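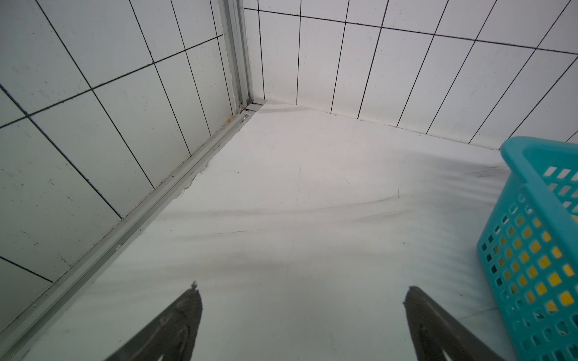
A white, wrinkled surface with a few small scuffs.

2019-10-21
By your newsletter editor

So the big quilt is finally on the frame! Those of you who came to the May meeting will remember it as a shoebox of paper scraps and one very long argument about borders. I was on the wrong side of that argument (I wanted the wide green one) and I'm big enough to say the narrow one looks better.

For anyone new, the pattern comes from an old bedcover in the Histdale town museum, dated 1854 in one corner in tiny red cross-stitch. They let us trace it one wet afternoon, and I came home with sore knees and a roll of tracing paper as long as my hallway. There are 3000 pieces in our version, most of them smaller than a saltine. I've been cutting hexagons in front of the TV for so long that I see them when I close my eyes.

The blues came from Sikora, the fabric shop out past the feed store, and I can't say enough nice things about them. They held back a whole bolt for us when we ran short and then let us have the end of it at remnant price. The browns were harder. We tried a batch by mail and it was closer to orange, so that's now the backing for the kids' quilts and looks very cheerful there.

Quilting nights start again at Plenovden Hall at 7, and there's room for 14 of us around the frame if we're friendly about elbows. Please bring your own thimble! Needles and thread are in the blue tin. If you've never hand quilted before, come anyway — we'll put you on a plain patch near the middle and you'll have the hang of it by the second cup of coffee. Small stitches are lovely but even stitches are better, and I say that as a person who had to pick out a whole row last week.

We're hoping to have it done for the Rundonell show next spring. I still need someone with a long car to get it there flat, or else a very good rolling tube. I also need the big cutting mat back, whoever has it. It was on the side table and then it wasn't.

Oh, and the soup recipe everyone asked for is on the back page, with the right amount of salt this time.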